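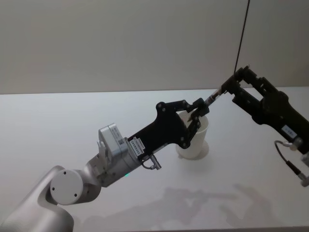 Two grippers hold a slim, pen-like object above a white cup.

Mieke Timmermans does not expect a machine to tidy a kitchen this year. She runs manipulation tests at Cestico, and her current subject is the handover: one arm takes a small item, the other receives it, and it goes where it belongs.

"Picking up is mostly solved for rigid objects," she says. "Two hands on one thin object is harder. If the arms disagree by 2 millimeters, something bends or slips."

Her group logged 367 handovers in October. In 110 of them an operator had to step in. A person, she notes, would not have needed to look.

Speed is the other problem. A full cycle takes 40 seconds – too slow for the packing benches at Goossens, where she has spent time watching the staff work.

Would she put one in a home? "For a fixed task at a fixed table, yes. For a drawer full of mixed utensils, no. We haven't tested drawers."

Those tests start once the new fingertips arrive from Rondwood.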